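招聘:机器人设备采购与预算规划专员(Dendum 项目)
招聘单位:Otano
工作地点:Fesach 办公地点,需要经常到现场
工作时间:全职(100%)
发布日期:2020年7月18日

Otano 是一家做机器人操作测试的公司。我们为 Dendum 项目招聘一位同事,负责设备的采购、预算和中期规划。这份招聘说明先用中文写成,因为这个职位每天要和讲中文的供应商联系。如果您觉得某些句子写得不够自然,请原谅,我们希望内容是清楚的。
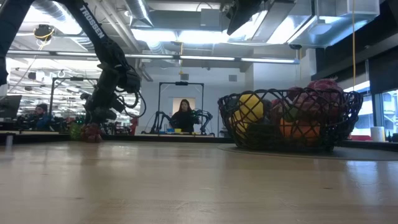
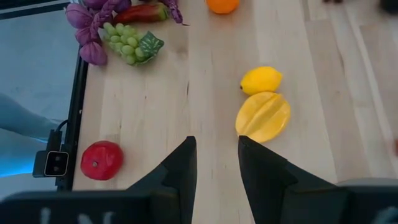
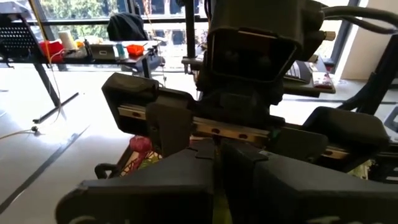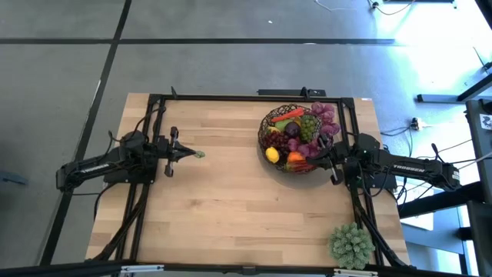
我们需要一位能把测试区的日常需要写成采购计划的人。现在的情况是,工程师需要什么就自己提出申请,每一份申请单独看都合理,放在一起看就会出现重复,也会出现遗漏。一个工作台的费用,大家首先想到的是机械臂。但是木桌面、黑色的型材框架、沿着框架往下走的成捆线缆,还有桌上的金属丝果篮和仿真水果,也都要有人订货、登记和更换。第四张照片里,桌子右边的地上放着一个小插线板。电源放在哪里、从哪里接过来,这种问题我们希望在买第二批设备之前就写进计划里,并且有一个人负责回答。

一、职位的背景

Dendum 项目研究双臂工作台上的物品拿取和整理。项目开始的时候规模很小,采购由 Masaru Kudo 在他的工程工作之外完成。他用一张表格管理全部内容,这张表格现在有644行,其中有整套设备,也有螺丝、扎带和标签纸。表格里的信息是可靠的,但是只有他本人知道每一行的来历。Masaru 以后要把全部时间用于机械部分的设计,所以我们决定设立一个专门的职位。

我们计划在下一个预算年度增加工作台,并且更换一部分已经使用很久的零件。增加多少个还没有决定。决定之前,管理层希望看到一份完整的费用说明:买的时候要付多少,装起来要付多少,每年维护要付多少,不用了以后怎么处理。新同事的第一个大任务就是写这份说明。

二、主要工作内容

1. 制定年度设备预算

您要和各个小组谈话,了解他们下一年想做什么,然后把这些想法变成有金额、有时间的项目清单。小组给出的金额常常只包括设备本身。请您把下面这些费用补充进去:运输、关税、安装用的支架和紧固件、线缆和电源、备用夹爪指、标定工具、软件许可、培训时间、报废处理。

预算草案先交给 Mitsuko Kuroda 审阅,她负责公司的财务。她喜欢看到每一个金额后面写明来源,例如“供应商报价”“去年的实际支出”或者“我们自己的估计”。估计是允许的,只要写明是估计。

2. 询价、比较和下单

单笔金额超过1,000欧元的采购,需要至少三份书面报价。如果市场上只有一家可以供货,请写一段短的说明并且放进档案。金额更小的采购可以直接下单,但是同样要登记。我们不要求您每次都选择最低的价格。交货时间、备件能不能单独买到、供应商用什么语言提供技术支持,这些都可以作为选择的理由,前提是在下单之前写下来。

3. 备件和消耗品

我们的仓库里大约有200种备件。有的买得太多,有的到了需要的时候才发现已经用完。请您和工程师一起为每一种备件确定最低库存和订货周期。夹爪指、腕部线缆和电机是最重要的三类,请从这三类开始。

测试用的物品也属于这一部分。仿真水果和仿真蔬菜看起来是小东西,价格也不高,可是同一种仿真柠檬换了厂家,大小和表面就可能不一样,以前和以后的测试结果就不容易比较。所以我们希望同一种物品一次订够整个测试阶段的用量,并且保留厂家的货号和到货日期。果篮、托垫、盒子也按同样的方法处理。如果某种物品停产,请尽早告诉测试组,让他们决定换什么。

4. 场地和供电的规划

每增加一个工作台,都要先看场地:地面能不能放得下,人能不能从旁边走过去,从哪里取电,线缆怎样走,显示器和键盘放在哪张桌子上。您不需要自己画工程图,不过您要能够看懂平面图,并且能够发现图上缺少的东西。场地方面的联系人是 Ryota Yokoyama。他会和您一起走一遍测试区,以后每次有新的布置也请先和他讨论。

5. 到货、验收和档案

货物到了以后,由您组织验收。验收单要写明型号、序列号、外观情况、随箱附件和第一次通电的结果,由一位工程师签字。发票、合同、保修条件和说明书放在同一个电子文件夹里,文件夹的名字使用设备编号。现在的档案有一部分还是纸质的,这一部分请您在第一年内整理完。

6. 和 Kawaguchi 的协调

Kawaguchi 是我们的合作单位,他们使用和我们相近的设备。双方有时候一起订货,这样可以减少运费,也可以互相借备件。借出和归还目前是通过电子邮件约定的,没有统一的表格。请您设计一张简单的表格,并且和对方商量一个双方都能接受的办法。

三、一个例子:更换腕部线缆

申请人常常问我,这个职位每天具体做什么。我用线缆来说明。

工程师来找您,说他需要一批新的腕部线缆。您首先问他长度、接头、弯曲半径的要求,以及什么时候要用。然后您查一下仓库里还有没有,Kawaguchi 那边有没有。如果都没有,您去询价。供应商 A 的价格低,但是最少要订100根;供应商 B 的价格高一些,可以按实际需要订。这时候您要问工程师:这个型号的线缆还会用多久?如果新的工作台会改用别的接头,多买的线缆就会留在架子上。如果型号不变,而且现有的工作台都能用,多买就可能是合理的。

您把这两种方案写成半页纸,附上报价,和工程师一起决定。决定以后下单,在表格里登记,在日历里写上预计的到货时间。货到了,先抽几根做通断检查,再入库。

整个过程不复杂,困难的地方是同时有很多件这样的事情,每一件都处在不同的阶段,而且总有人在等。如果您喜欢这种工作方式,我们很可能会合作愉快。

四、我们对申请人的要求

必须具备的条件:

有设备采购、实验室管理、生产计划或者类似工作的经验。经验来自公司、大学或者研究所都可以。

中文和英文都能用于书面工作。中文用于和供应商的往来,英文用于公司内部的文件。

能够熟练使用电子表格,包括数据的核对、汇总和版本管理。

能够读懂技术规格书。您不需要是机械或者电气工程师,但是看到额定电压、负载、重复精度、接口类型这样的词,应该知道它们是什么意思,也应该知道不清楚的时候要问谁。

有耐心把一件事情写清楚。我们公司的人不都在同一个办公室,很多决定是靠文字完成的。

最好具备的条件:

了解进出口手续,特别是带电机和电池的货物。

做过机器人、自动化生产线或者测量仪器方面的采购。

会一点日语。

有和租赁公司谈合同的经验。我们正在考虑一部分设备改为租用,但是还没有人系统地计算过。

没有最好具备的条件也请申请。Masaru 刚开始管理采购的时候,也没有学过这方面的知识。

五、最初几个月的安排

第一个月,您主要是听和看。您会和每个小组各坐半天,了解他们怎样使用设备,什么东西坏得最多,什么东西等得最久。请您带着笔记本,不要急着提出修改。这个月里 Masaru 仍然负责所有的订单,您和他一起处理。

第二个月开始,消耗品和备件的订单由您负责。您也开始检查那张大表格,把重复的、已经报废的和找不到实物的行标记出来。标记以后先不要删除,我们会一起看一遍。

第三个月,您提交设备费用说明的第一稿。第一稿允许有空白,请在空白的地方写上需要谁提供什么信息。

之后,整套设备的采购也交给您。Masaru 还会在公司,您可以随时问他问题。

六、一些可能让您不喜欢的地方

我们认为在申请之前知道这些比较好。

测试区是开放的大房间,有时候比较吵。需要安静地核对数字的时候,您可以使用财务那边的小房间,但是要提前预约。

工程师的计划会改变。您可能刚刚拿到三份报价,对方就说不需要这个型号了。这种情况我们在努力减少,目前还会发生。

预算审批有固定的时间。错过了这个时间,较大的采购就要等到下一轮,不管理由多么充分。

有些供应商和我们有时差,偶尔需要很早或者很晚打电话。这样的时间算作工作时间,可以在同一周内调休。

七、我们提供的条件

职位是长期合同,有试用期。工资按照经验确定,在第一次面谈的时候我们会告诉您具体的范围,您不需要先说出自己的期望。

公司支付与工作有关的培训费用,例如进出口手续或者合同法的课程。公司也支付中文或者英文写作课程的费用。我自己上过这样的中文课程,觉得很有用。

每周可以有两天在家工作。有货物验收或者新工作台安装的时候,需要到现场。

办公桌可以调节高度。电脑的型号由您自己选择,申请和审批的过程和其他设备一样,您可以把它当作了解我们流程的第一次机会。

八、怎样申请

请在八月底之前提交以下材料:

简历,中文或者英文,不需要照片。

一封申请信,不超过一页。请写明您曾经负责过的一次采购:买的是什么,有哪几种选择,最后为什么这样决定。如果结果不理想,也可以写。我们对您怎样做决定感兴趣。

如果有的话,一份您自己做过的预算表或者库存表。请删除前单位的名称和真实金额。

材料请通过公司网站的招聘页面上传,在职位名称里选择“Dendum 设备规划”。收到材料以后,Solange Rezende 会给每一位申请人回信,包括我们不邀请面谈的申请人。

面谈有两次。第一次通过视频进行,由 Solange 和我参加,主要谈您的经验和您对这个职位的问题。第二次在 Fesach 的现场进行,您会见到 Masaru、Mitsuko 和 Ryota,也会参观测试区。第二次面谈中有一个小练习:我们给您一份不完整的设备申请,请您说一说还缺少哪些信息,您会向谁提问。练习没有标准答案,也不需要提前准备。来现场的交通费由公司支付,请保留票据。

九、申请人常问的问题

是不是一定要懂机器人编程?
不需要。您不操作机械臂,也不写程序。安装和测试的时候您可以在旁边看,很多同事觉得这对理解申请单有帮助。

可不可以做部分时间?
这个职位按照全职设立。如果两位申请人想一起承担,请在两封申请信里都写明,我们愿意讨论。

采购的品牌是不是已经固定?
现有的机械臂上印着 TROSSEN,照片里可以看到这个名字。为将来的工作台比较不同的供应商,是这个职位的任务之一,我们没有提前做出决定。更换品牌的时候,请把重新写驱动、重新做支架和重新培训的时间也算进费用里。

有没有需要管理的下属?
开始的时候没有。如果工作台的数量增加,以后可能会有一位仓库方面的同事和您一起工作。

有没有可能以后转到别的方向?
有可能。财务和项目管理这两个方向都和这个职位很近。

对职位内容有疑问的,请在招聘页面留言,写上我的名字,我会用中文或者英文回答。如果我的中文回答有不清楚的地方,请再问一次。

Tõnu Tamošiūnaitė
Otano,Dendum 项目负责人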